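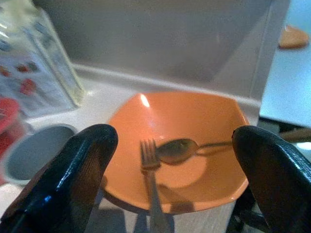 *An orange bowl with a squarish rim and soft corners.*

**Orange tableware** is tableware colored orange all the way through or on the surface, and it has one of the liveliest histories of any kitchen color. Potters chased a clean, bright orange for generations, and few colors gave them more trouble in the kiln. Iron gives rusty browns, and many early glazes that looked orange in the pot came out closer to brick.

## Ceramics

Uranium oxide made some of the most brilliant orange glazes of the early twentieth century, and collectors still love them. Later makers turned to cadmium pigments sealed inside tiny glassy grains, a wonderful bit of chemistry that lets the color survive a hot kiln. The Jordale pottery listed 51 trial glazes in its orange series and put 7 of them into production.

## Plastics

Melamine changed everything! The resin is molded under heat and pressure, and pigment can be mixed into the powder beforehand, so the color runs right through the piece.
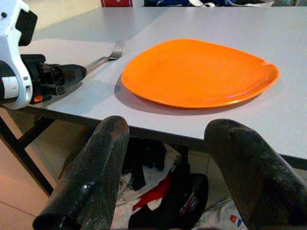
Shapes loosened up as well. Molds made it easy to leave the circle behind, and designers filled their catalogs with rounded squares, soft triangles and lopsided ovals. Daiane Portela's Dilano range is a favorite among collectors for its stacking bowls, while Shibata kept to plain round plates in a deeper, redder orange.

## Collecting

Imad Khalaf's checklist of the Brutov molded wares runs to 600 entries, 90 of them orange. Fading matters a great deal to buyers, and pieces kept out of direct sunlight often hold their color beautifully.

## See also

- Glaze defects
- Melamine resin
- Uranium glass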